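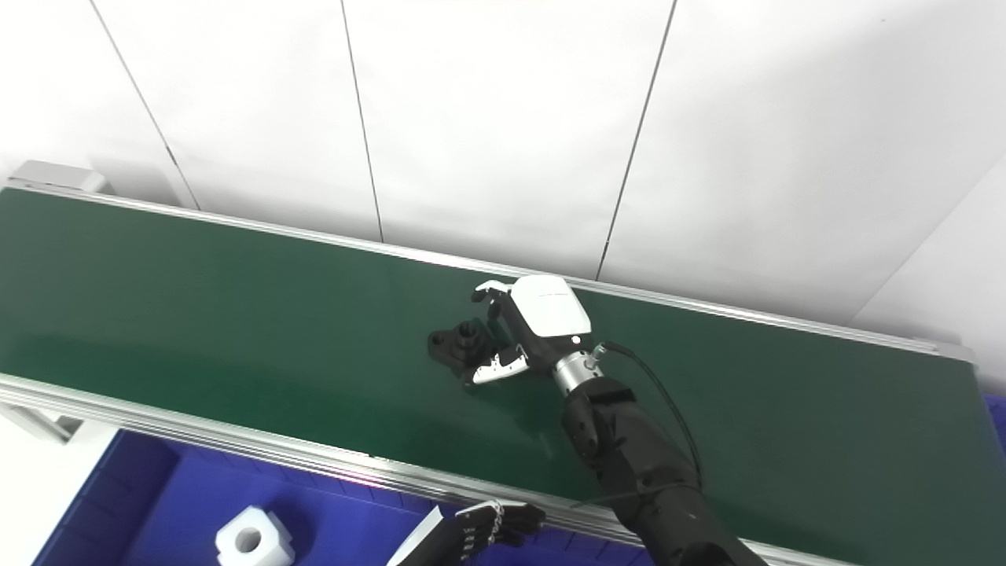 Mão direita sobre a esteira, com uma peça preta entre os dedos.

Triagem com duas mãos: o que a gente aprendeu com as correções

Pessoal, finalmente consigo contar por aqui o que andei fazendo desde junho (quem almoça comigo já não aguenta mais ouvir falar de peça preta e peça branca, eu sei!). O projeto se chama Wuseo e a pergunta dele é bem simples de dizer: se o robô aprende a separar peças vendo demonstrações de gente teleoperando, vale mais gravar muitas demonstrações limpinhas ou poucas, com uns tropeços e correções no meio?

A tarefa é esta: as peças vêm pela esteira verde, as brancas vão para uma caixa azul e as pretas para outra. Mão esquerda cuida de um lado, mão direita do outro. Parece coisa de criança até você tentar fechar cinco dedos numa peça baixinha, cheia de ressaltos e furos, que encosta na esteira de um jeito diferente a cada vez. A branca, mais quadradona, sempre nos deu menos trabalho.

Gravamos 109 demonstrações limpas na bancada do Rurkcombe e treinamos o modelo do jeito de sempre. Ele foi bem enquanto a peça chegava numa posição conhecida. Quando ela vinha mais perto do trilho do fundo, a mão descia um pouco antes da hora, fechava no vazio e seguia para a caixa toda confiante, sem nada nos dedos. Eu ria, mas era um riso meio nervoso. 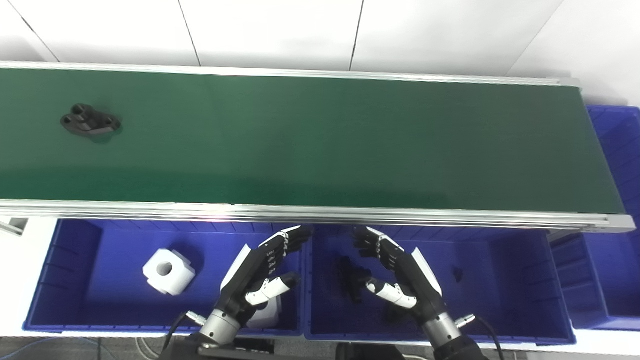 Aí a Shona Pryor sugeriu deixar o modelo rodar sozinho e só assumir o controle quando a pegada começasse a dar errado, gravando a partir dali. Fizemos 27 correções desse tipo, quase todas com a peça preta, e treinamos de novo juntando tudo. Na rodada de teste seguinte, com as mesmas posições de partida, as falhas de pegada caíram de 11 para 3. Eu pedi para repetir porque achei bom demais, e o resultado se manteve.

O que mais me chamou a atenção foi o comportamento novo que apareceu: quando os dedos fecham mal, a mão abre, recua um tiquinho e tenta outra vez. Nas demonstrações limpas isso não existia em lugar nenhum (claro, todo mundo caprichava para acertar de primeira!), então o modelo não tinha de onde tirar a ideia.

Duas ressalvas, antes que o Yakubu inteiro venha me cobrar. Testamos só com esses tipos de peça, e sempre na mesma velocidade de esteira. E ainda temos um problema chato com o polegar, que às vezes entra por baixo da peça e a empurra para longe da palma. Desconfio da calibração, mas a Shona acha que é o modelo mesmo, e estamos nessa discussão há um bom tempo.

O próximo passo é levar o mesmo procedimento para a bancada do Ekum, com peças que o robô nunca viu. Se alguém tiver uma caixa de refugo de usinagem encostada na sala, me escreva, quanto mais esquisito o formato, melhor. E quem quiser aprender a teleoperar pode aparecer também, leva uma tarde para pegar o jeito e o braço fica um pouco dolorido no dia seguinte.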